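Effect of Headspace and Seal Width on Moisture Gain in Single-Serve Snack Packets

Module project report, Food Packaging and Storage
Submitted Jan 30, 2022

Summary

Single-serve baked goods and dry snacks are sold in small sealed packets with a high ratio of film area to product weight. This report compares moisture gain in two packet types, a clear film pillow pack and a metallised pack, stored under humid conditions for 4 weeks. Seal width and headspace volume were varied within each type. Film type had the largest effect on the result. Seal width had a measurable effect only in the metallised packs. Headspace had no effect that could be separated from the scatter between samples.

1. Background

A packet slows the movement of water vapour between the product and the room. It does not stop it. Vapour passes through the film itself and through any channels left in the seals. For a soft product such as sponge cake the usual concern is drying out. A crisp product fails in the other direction, by taking up water until it loses its bite.

The rate of transfer through a film depends on the thickness of the film, its area, the temperature and the difference in vapour pressure across it. Published treatments normally assume perfect seals. In small packets this assumption is weak, as the seals make up a large share of the perimeter and each fold or trapped crumb is a possible leak.

Two earlier student projects in the department used the Wulari storage cabinet for work on bread in waxed paper. Neither looked at seals. The present project was set up to fill that gap, using the same cabinet so that the humidity records could be compared.

2. Materials

Clear film was supplied on the roll by Skadden. Metallised film came from Opoku as pre-cut sheets with one heat-sealable face. Both films were used as received, apart from the outer turns of the Skadden roll, which were scuffed and were thrown away.

The test product was a plain dried wafer, broken, sieved and held over desiccant before packing. A wafer was chosen over cake for the main trial. Cake varies too much in starting moisture from one piece to the next, and a mould problem in the pilot run in November meant that the cake samples had to be withdrawn.

Seals were made on a Puro bench sealer with two interchangeable jaws, one narrow and one wide. The wide jaw gives a crimped pattern and the narrow jaw a flat one. This is a limitation, discussed in section 5.

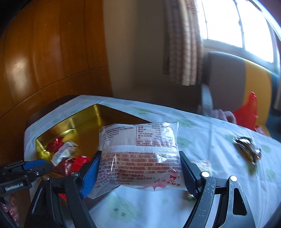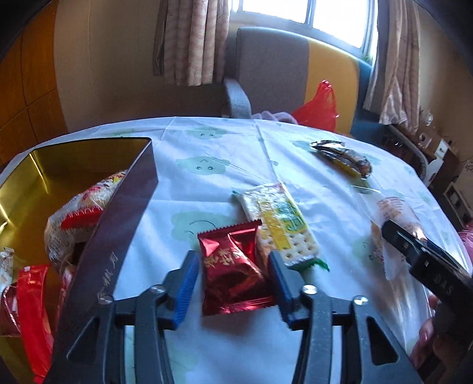
Figure 1. Single-serve packets: clear film pillow pack (first image) and dark red foil pack with crimped bottom seal (second image).

3. Method

Packs were made up in four groups for each film: narrow seal with low headspace, narrow seal with high headspace, wide seal with low headspace, and wide seal with high headspace. Low headspace was obtained by pressing the pack gently under a flat board before the last seal was closed. High headspace packs were closed without pressing.

Each pack was weighed on the day of sealing and then once a week. Packs were taken out of the cabinet in small batches, wiped with a dry cloth, left on the bench for a fixed time and weighed in the same order on each occasion. Empty packs were carried through the whole procedure as blanks, and their mean change was subtracted from the readings for their group.

Leak testing was done after the final weighing. Packs were held under water in a clear tank and the pressure above the water was lowered. A steady line of bubbles was recorded as a leak. Single bubbles released from the folds were ignored.

The cabinet logger stored 1479 humidity readings over the trial. A short gap in the second week, caused by a flat battery, was left unfilled.

4. Results

4.1 Film type

Clear packs gained weight at a nearly constant rate throughout. The gain in the metallised packs was much smaller and in several cases close to the limit of the balance. Ranking the groups by final gain placed all the clear groups above all the metallised groups, with no overlap.

4.2 Seal width

In the clear packs, the narrow and wide seals gave similar results. The vapour passing through the film was large enough to hide any difference at the seals. In the metallised packs the narrow seals allowed a greater gain, and most of this came from a few packs which later failed the bubble test. With those packs removed the difference was reduced but not lost.

4.3 Headspace

No consistent trend was found. The high headspace packs showed slightly more scatter, possibly from air movement around the pack during weighing. A draught shield was fitted from the third week.

4.4 Location of leaks

Leaks were found mainly at the corners, where the end seal crosses the back seal and the film is four layers thick on one side of the join and two on the other. No leaks were found in the flat area of either film.

5. Discussion

The results agree with the simple view that the poorer barrier controls the total. In a clear pack this is the film. In a metallised pack it is the seal, and effort spent on the seal is then worthwhile.

The comparison of seal widths is not a clean one. The two jaws differ in pattern as well as in width, and a crimped jaw presses the layers together at the step near the back seal more firmly than a flat jaw. Some of the benefit credited to width may belong to the pattern. A flat wide jaw would settle the matter but was not available for the Puro unit.

Sealing temperature was set from the dial. It was checked with a contact probe at the start of each session only, and drift within a session cannot be ruled out. The metallised packs were all sealed after the clear packs, so any drift would affect one film more than the other. The order should have been mixed.

6. Further work

Repeat the metallised groups with a randomised sealing order. Obtain a flat wide jaw or a crimped narrow one. Extend the storage time for the metallised packs, as the final gains were small compared with the balance error. Return to the cake samples, with the starting moisture measured for each piece and a shorter storage period to keep ahead of mould.

Appendix A. Weighing record sheet
Appendix B. Cabinet humidity log
Appendix C. Bubble test results by pack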